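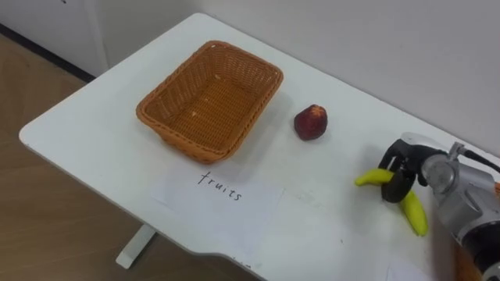 About us

Hernberg is a small school of everyday skills in the town of Wallby. We teach adults and young people how to keep a home in order: to sort, to label, to store food, to cook simple meals and to clean up after. Many of our learners live alone for the first time. Others have moved to a new country, or have been ill for a long period and want to begin again with the ordinary tasks.

How we started

The school opened in August with one room, one kitchen and 3 learners. Today we have 88 learners in a year, and we use the whole ground floor of the old Geston building. The rooms are plain, and we like them so. White tables, wooden floors, not much on the walls. A learner who is already tired should not need to search for the thing she has to work with.

How we teach

Every course begins with baskets and words. We put a basket on the table, write by hand on a sheet of paper what belongs in it, and lay the paper in front. "Fruits" is usually the first word. The learner reads it, says it and finds the right place for each thing. After fruits come vegetables, then tins and dry food, then the cupboard under the sink, which takes longer than people expect.

We write by hand on purpose. Printed labels look nice, but at home most of us have only a pen. Small letters are easier to read for beginners, so we ask our teachers to avoid capitals.

We prefer wicker baskets for fruit. Air can pass through the sides, and you see quickly when a peach has become too soft. We ask learners to lay the fruit in gently and never to pile peaches or nectarines high. Crumbs and dust collect in the weave, so at the end of the course week each basket is turned over and brushed out.

Our courses

The Hassanpour course is our basic course and is named after the street where we had our first kitchen. It has 70 lessons, and you may join at any time. The longer course has 93 lessons and includes shopping, a weekly food plan and laundry. Both are held in simple English. You do not need to bring anything except indoor shoes.

Visit us

You are welcome to come and look before you decide. The entrance is from the yard side of the Geston building, and there is a lift. Please ring the lower bell, the upper one belongs to the dentist. If you want to speak with a teacher, write to us some days before so that we can find a quiet hour. Coffee and tea are free, and there is normally fruit.

Page last updated November 1, 2019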